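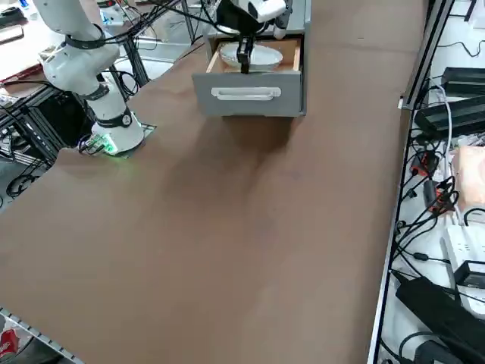
Barajas, febrero

Figura 2. Cajonera gris con el cajón superior abierto; tirador horizontal largo de color blanco, interior de madera clara y cuenco ovalado blanco de borde bajo.

4. Distribución de la vajilla entre cajones y armarios altos

4.1. Unidad de registro y criterios de clasificación

La unidad de registro empleada en esta sección es la pieza en su lugar de guardado, es decir, cada plato, cuenco, fuente o taza inventariado en el hueco en que se encontraba al iniciarse la visita. Las piezas apiladas se registraron individualmente, con indicación de su posición en la pila. Quedaron excluidas las piezas situadas en el escurridor, en el lavavajillas o sobre la mesa, por considerarse en tránsito, así como los recipientes de plástico con tapa, que se tratan en la sección 6 junto con el resto del menaje de conservación.

El inventario comprende 2538 piezas procedentes de 186 viviendas. Los datos se volcaron en la base Wanetero, con un campo para el tipo de pieza, otro para el tipo de hueco y un tercero para la altura del plano de apoyo respecto al suelo. La altura se midió con el mueble cerrado en el caso de los cajones y sobre la balda en el de los armarios. Cuando la balda era regulable se anotó su posición efectiva, sin atender a las demás posiciones posibles.

Se distinguen cuatro tipos de hueco: cajón bajo encimera, cajón de mueble exento, armario bajo con puerta y armario alto con puerta. Las estanterías abiertas aparecieron con escasa frecuencia y se agruparon con los armarios según su altura. El cajón de mueble exento requiere una aclaración terminológica, ya que en parte de la bibliografía sobre equipamiento doméstico se asimila a la cómoda o al aparador. Aquí se reserva el término cajonera para el mueble formado exclusivamente por cajones, sin puertas y sin tablero de trabajo asociado. La figura 2 muestra un cajón de este tipo con una sola pieza en su interior.

4.2. Forma de la pieza y tipo de hueco

Del total inventariado, 448 piezas se encontraban en cajones, sumados los de encimera y los de mueble exento. El resto correspondía a armarios, con predominio de los altos. La preferencia por el armario alto es coherente con la dotación de partida de las viviendas, en las que el cajón de fondo suficiente para platos llanos es un elemento de incorporación reciente y suele estar ausente en las cocinas no reformadas.

La forma de la planta condiciona el aprovechamiento del hueco. En las piezas circulares, el orden de colocación apenas altera la superficie ocupada, y la pila puede girarse sin consecuencias. En las piezas ovaladas, en cambio, la orientación del eje mayor determina si caben una o varias filas. Con el eje mayor paralelo al frente, la pieza ocupa anchura y deja libre el fondo del cajón; con el eje perpendicular, ocurre lo contrario, y el espacio residual a ambos lados suele destinarse a piezas menores. Los hogares que disponían de varias fuentes ovaladas tendían a orientarlas todas del mismo modo, si bien el criterio variaba de una vivienda a otra y no pudo asociarse al tamaño del mueble.

La altura del borde interviene de forma distinta. Un borde bajo permite pilas compactas y es compatible con cajones de poca altura útil, pero dificulta la prensión cuando la pieza descansa plana sobre el fondo y no existe holgura lateral para introducir los dedos. En los armarios este inconveniente se atenúa, dado que la pieza se toma por el canto frontal y se desliza hacia el exterior de la balda. En los cajones la extracción es vertical y exige separar el borde del fondo antes de levantar la pieza.

4.3. Frentes y tiradores

El tirador se codificó según su geometría (pomo, asa, perfil corrido, uñero) y según la proporción entre su longitud y la anchura del frente. Los perfiles corridos y las asas largas admiten la apertura desde cualquier punto de la anchura, incluida la apertura con el antebrazo o con el dorso de la mano cuando los dedos están ocupados. El pomo único centrado concentra el esfuerzo en el eje del cajón, lo que favorece un desplazamiento recto en guías de poca calidad, pero obliga a disponer de una mano libre.

En los muebles con tirador Handent, presente en una parte de las cocinas reformadas, se observó además una dificultad de limpieza en el encuentro entre el asa y el frente. Los residentes la mencionaron de manera espontánea durante la visita, aunque el cuestionario no incluía ninguna pregunta al respecto. No se dispone de elementos para determinar si dicha dificultad modifica el uso del cajón, y la observación se recoge únicamente a efectos descriptivos.

El contraste cromático entre tirador y frente se anotó como variable binaria. Un tirador claro sobre un frente gris o de tono oscuro se codificó como contrastado. La variable se incorporó a petición del equipo encargado de la submuestra de personas mayores y no se analiza en esta sección.

4.4. Frecuencia de uso declarada

El cuestionario Bakis recoge la frecuencia de uso de cada grupo de piezas en una escala ordinal que va desde el uso diario hasta el uso excepcional. Se administró al residente que declaró ocuparse habitualmente de poner la mesa. En las viviendas donde esta tarea se repartía entre varias personas, se solicitó una respuesta conjunta; en 2 de ellas no hubo acuerdo y se conservó la frecuencia más alta de las declaradas.

Las piezas de uso diario se concentran en los huecos situados entre la cadera y el hombro, con independencia de que se trate de cajones o de armarios. Fuera de esa franja, el comportamiento diverge. Los armarios altos acumulan en sus baldas superiores vajilla de uso excepcional, a menudo heredada y guardada en pilas heterogéneas. Los cajones inferiores contienen piezas pesadas de uso intermedio, como fuentes de horno y ensaladeras. El cajón superior presenta el contenido menos uniforme: en las cocinas con encimera continua se reserva casi siempre a los cubiertos, mientras que en las cajoneras exentas alberga también cuencos y platos pequeños.

Esta diferencia se interpreta como un efecto de proximidad a la zona de preparación. El cubertero ocupa el cajón superior más cercano al fregadero o a la placa y desplaza a la vajilla hacia niveles inferiores. En un mueble exento, alejado de esos puntos, la competencia por el primer nivel desaparece y el residente asigna el cajón según otros criterios, entre ellos el tamaño de la pieza y la costumbre.

4.5. Limitaciones

La visita única impide conocer la variación estacional del guardado, que varios residentes asociaron a las reuniones familiares de invierno. Tampoco se registró el peso de las piezas, de modo que las referencias a piezas pesadas se apoyan en la tipología y no en una medida directa. La altura de los residentes se obtuvo por declaración.

La codificación de las piezas ovaladas planteó discrepancias entre codificadores en los casos de planta casi circular. Se resolvieron midiendo ambos ejes y clasificando como ovalada toda pieza con diferencia apreciable entre ellos. Los registros afectados están marcados en Wanetero y pueden excluirse del análisis mediante el filtro de forma dudosa. El tratamiento de las tazas, cuya asa introduce una asimetría de otro orden, se expone en la sección 5.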